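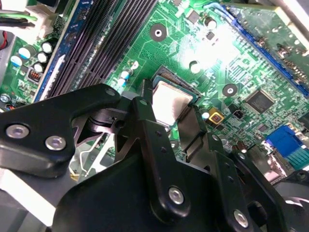 Board-level work on the Benbridge desktop units is done in room 14, with the side panel off and the board left in the chassis. Each unit is logged by number before anything is unplugged, and the log stays with the unit until it is closed up again. This page covers unit 1012, which came in from the Flandisport office with a report of random shutdowns under load. The processor is in its socket on the green motherboard, with no cooler over it and the flat, brushed-silver top of the heat spreader exposed. Glare is strong on the board just above and to the right of the CPU, so the traces there look pale green to almost white. Check that area again under a side light before signing it off.

Removing the cooler
Run the machine for a few minutes first to soften the old compound, then shut down and disconnect the power cord. Loosen the cooler screws in a cross pattern, half a turn at a time. Twist the cooler slightly before lifting. A straight pull can take the processor out with it on some socket types.

Cleaning
Lint-free cloth and isopropyl alcohol, wiped from the outer edge of the spreader toward the middle. Keep the cloth clear of the socket contacts. Allow 15 minutes before applying new compound.

Compound and refit
One small dot in the center of the spreader - no spreading by hand. Lower the cooler straight down and tighten in the same cross pattern. The fan lead goes back on the header marked for the CPU, and the cable is tied away from the blades.

Test
Three cold starts, then a load run with the side panel on. Temperatures are written in the log at the start and end of the run. Unit 1012 goes back to Flandisport with a copy of the sheet, and the original is filed with the Amaral batch from August.

Notes and procedure: Sebastião Cordeiro, Winis workshop
Page updated October 17, 2019
Corrections to the torque table go on the separate sheet, revision 3.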